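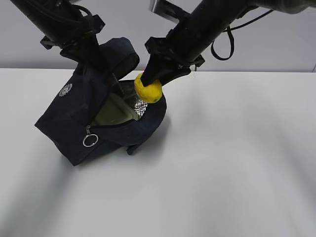

*Two robot arms, one insulated bag and a yellow ball.*

# Who checks the robots?

Packing a lunch bag is easy for you. You hold the flap out of the way with one hand and push things in with the other. A pair of robot arms can share the job in the same way, with one gripper on the flap and the other on the ball.

But would you put your own hand in there while they were doing it?

I wouldn't, at least until I had asked a few questions. People who build robots like to say their machines are safe. Maybe they are. "Safe" is a very easy word to print on a box, so let's look at what it should mean.

## Rules and standards

A **rule** (or a law) is something you have to follow. If a factory breaks one, it can be fined or shut down.

A **standard** is a long, careful list that experts have agreed on. It might say how a stop button should work, or how a builder should test a machine before people go near it. Some standards are only advice. Others turn into rules when a government says everyone has to use them.

Then there is **good practice**. These are the sensible habits people have picked up over the years, like tying back long hair near a machine.

## A squeeze test

Grippers squeeze. That is how they hold on to things. A soft ball can take a bit of squashing, but a finger is another matter.

Say a company called Katsaros makes a gripper and tells you it has been tested 900 times. That sounds like plenty! Now ask what it was squeezing. If it was a foam block all 900 times, you have learned a lot about foam blocks. You still don't know much about fingers, or about what happens when the power goes off halfway through a squeeze.

Big numbers can make us stop asking. Try not to let them.

## What happened at Ustham

The robot workshop at Ustham has a safety book with 116 rules in it. Last October the workers were asked to write down the ones they could remember. Most got to roughly 500 words and ran out of things to say, and several had left out where the stop button was.

Was the book bad? Not really. Every rule in it made sense. It was just too long for anyone to keep in their head, and it sat on a shelf. The workshop at Gonside read about this and painted its five most important rules on the wall:

1. Know where the stop button is before you switch on.
2. Stay behind the line while the arms are moving.
3. If you need to reach in, stop the robot first.
4. Start slow when you try a new job.
5. If something seems odd, press stop and tell someone.

I like number five best. You don't have to be sure that something is wrong. You're allowed to stop the robot anyway, and you shouldn't get in trouble for it.

## Does a sticker prove it?

Some robots wear a sticker saying they passed a check. The Kovent arm has one. A sticker is a good start – but it tells you about the day of the check. Has anyone changed the gripper since? Is the robot doing the same job in the same place? A new job can bring new dangers, so it needs a new look.

## Your turn to be fussy

Next time you see a robot at a museum or a science fair, ask the person in charge:

- How do you stop it?
- How fast can it go, and who decided that?
- What does it do if it drops something?
- When was it last checked?

A good robot person will be happy to answer. If they laugh and say "don't worry about it", stay behind the line and ask again.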